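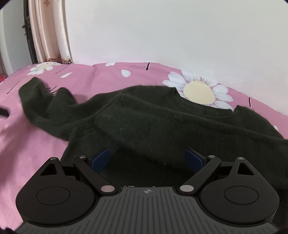
Fig. 1. Open fingers over a crumpled sweater. Grasp state: open.

Unit 4 - Labeling grasp state from wrist views
Notes: Gunhild Bundgaard, rev. 2021-08-10

The Prurkus loader reads each episode as two streams, wrist images and finger width, resampled to a common clock. Width alone does not give grasp state. A thick knit stops the fingers well before the closed limit, so a fixed threshold tuned on rigid objects marks a held sweater as open.

We use 3 labels: open, contact, closed. The classifier takes the image crop between the finger pads plus the width and its first difference. Blue pads segment easily against dark green fabric in HSV space. Fabric boundaries are harder - low contrast inside the folds gives few usable edges, and printed bedding adds strong edges that belong to no object.
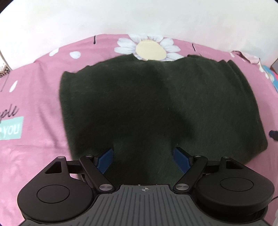
Fig. 2. Fabric pinched between the pads. Grasp state: closed.

Planner interface. Kikeo accepts a lift command only after the closed label has held for 4 consecutive ticks. Any open label resets the counter. Contact holds it.

Exercise. Train on the Dufour split (more than 2,000 labeled crops) and report per-class recall. Then drop the width input and repeat. Submit both confusion matrices and the config file.

Reading: Drostano tool manual, section 2, clock alignment.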